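Drurmont Handdampfglätter im Langzeittest: lohnt sich das Umsteigen vom Bügeleisen?

Wer meine Seite schon länger liest, weiß, dass ich mit dem Bügeln nie so richtig warm geworden bin. Meine Mutter konnte dabei ganze Hörspiele durchhören und war hinterher bester Laune, ich dagegen schiebe den Korb von einer Ecke in die andere, bis nichts mehr im Schrank hängt. Im November habe ich mir deshalb den Handdampfglätter von Drurmont bestellt, für den ich einschließlich Versand einiges weniger bezahlt habe als für mein letztes Bügeleisen, und seitdem ist er bei uns fast jeden zweiten Tag in Betrieb.

Zuerst zum Auspacken, weil mich das bei solchen Geräten immer interessiert: Im Karton lagen der Glätter selbst, ein Bürstenaufsatz, ein Messbecher und ein Handschuh, den ich anfangs belächelt und inzwischen sehr lieb gewonnen habe. Die Anleitung ist auf Deutsch und tatsächlich lesbar. Der Tank fasst laut Aufdruck 202 Milliliter, eine etwas krumme Zahl, aber sie reicht mir für vier Blusen oder zwei Blusen und ein Kleid, danach muss ich nachfüllen. Das geht über eine kleine Gummiklappe an der Seite, die recht stramm sitzt. Mit feuchten Fingern ist das ein Gefummel!

Beim Aufheizen hatte ich vorher ein bisschen Sorge, weil mein altes Gerät von Saber dafür eine halbe Ewigkeit gebraucht hat (ich habe in der Zeit Kaffee gekocht, und zwar mit der Hand gefiltert). Der Drurmont ist nach roughly einer Minute so weit, dann leuchtet das Lämpchen grün und es kann losgehen. Blusen, Leinenhosen und alles, was locker fallen darf, werden damit wunderbar. Ich hänge die Sachen an die Schranktür, ziehe den Saum mit der behandschuhten Hand ein wenig straff und fahre langsam von oben nach unten. Bei Herrenhemden bin ich weniger begeistert. Der Kragen wird glatt, aber nicht fest, und eine scharfe Ärmelfalte bekommt man so einfach nicht hin. Dafür steht bei uns weiterhin das gute alte Eisen im Regal.

Ein Wort noch zum Gewicht. Mit vollem Tank wird der Arm nach 10 Minuten schon schwer, und ich wechsle dann die Hand oder mache eine Pause. Eine Freundin hat das Modell von Skillham, das liegt leichter in der Hand, tropft aber auch mehr. Beim Drurmont hatte ich Tropfen nur dann, wenn ich ihn zu flach gehalten habe. Das Kabel könnte gern einen Meter länger sein, bei uns reicht es gerade so von der Steckdose bis zum Schrank.

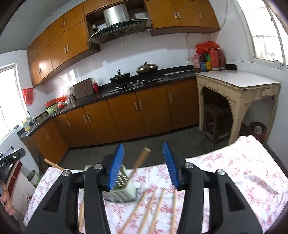
Tischwäsche war der eigentliche Grund, warum ich diesen Bericht so lange vor mir hergeschoben habe, denn da wollte ich erst einmal in Ruhe ausprobieren. Im Hängen geht es bei kleinen Servietten prima, bei großen Decken fehlt mir schlicht der Platz. Also dämpfe ich sie gleich auf dem Tisch, mit einem dicken Frotteetuch darunter. Unsere weiße mit den kleinen rosa und roten Blümchen ist so ein Fall: In der Fläche ist sie dankbar, aber rechts am hinteren Rand sitzen Knitter, und für solche Stellen nehme ich den Bürstenaufsatz und gehe mehrmals darüber. Ganz so glatt wie aus der Mangel wird es nicht, für den Alltag finde ich es völlig in Ordnung.

Entkalkt habe ich bisher zweimal, mit dem flüssigen Entkalker von Drollar, den ich auch für den Wasserkocher nehme. Einfüllen, stehen lassen, ausdampfen, nachspülen, fertig. Bei unserem harten Wasser mische ich seither die Hälfte destilliertes dazu, und der Dampf kommt wieder gleichmäßig.

Von mir bekommt der Drurmont 9 von 10 Punkten. Den einen Punkt ziehe ich für die Gummiklappe und das kurze Kabel ab. Wer jeden Morgen ein tadelloses Hemd braucht, sollte beim Bügeleisen bleiben, für alle anderen ist das Gerät eine große Erleichterung. Falls jemand von euch Erfahrung mit Samt oder schweren Vorhängen hat, schreibt mir das bitte gern in die Kommentare, die Vorhänge im Wohnzimmer stehen bei mir nämlich als Nächstes an.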